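Trorkora fabric adhesive sticks, pack of 1000 g: review
Saturnino Vallejo, 9th July

Hot-melt adhesive has a poor name among people who sew, mostly earned by general-purpose sticks that set hard and crack at the first fold. Trorkora sells a softer grade for textiles. I bought mine from the Silville branch of Escobar and used it on bag linings, hems and a set of chair pads for the hall at Grurkcombe.

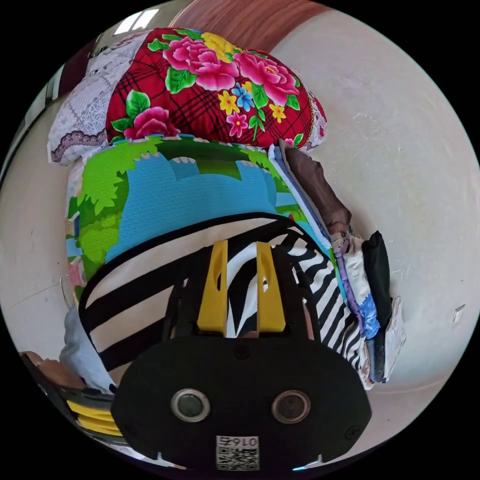 Reading time: 2 minutes

The sticks are milky and bend easily when cold. They feed without slipping, although the first one needed a firm push. Open time is short. On cotton canvas I had enough of it to lay and press a seam the length of my hand, and no more. Longer seams have to be done in stages.

Bond strength on canvas and denim is good. On thin polyester the glue strikes through and leaves a shiny patch on the right side, so test a scrap first. Anything with a raised print or a coating should be glued on the back only.

Washing is the weak point. Seams on canvas survived four washes at low temperature. The polyester hem had lifted at one end after two. The packet says nothing about tumble drying – I would avoid it. Ironing over a glued seam softens it at once.

Stringing is moderate. Wiping the nozzle on a bit of card before lifting away keeps most of it off the work.

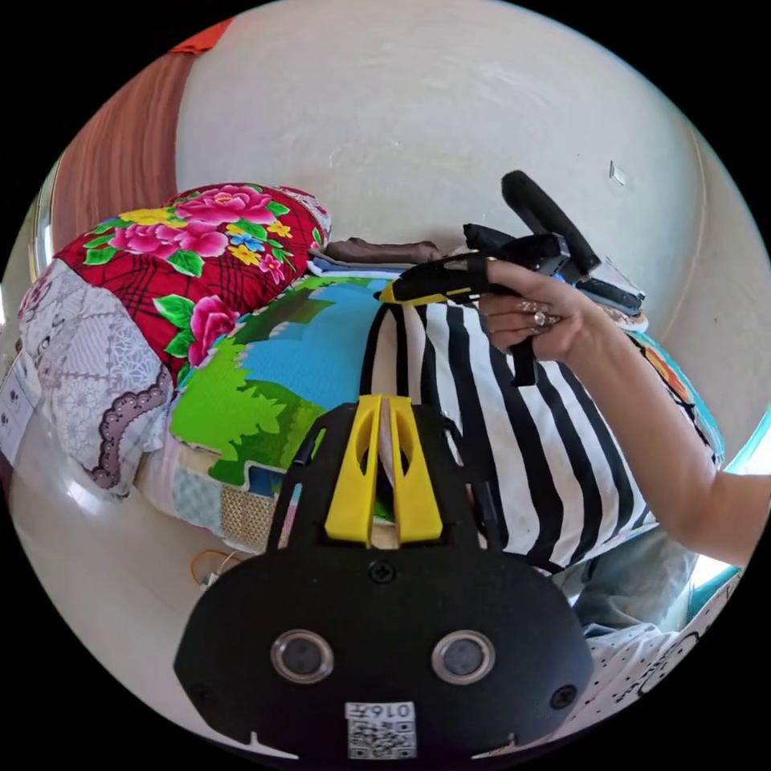
Price and verdict

The pack (order code 2322) costs more than the general-purpose sort and goes further than I expected, at around half a stick per chair pad. For trims, bag linings and costume work it does the job. For clothes that are washed every week, use thread. I have ordered a second pack for the October pads.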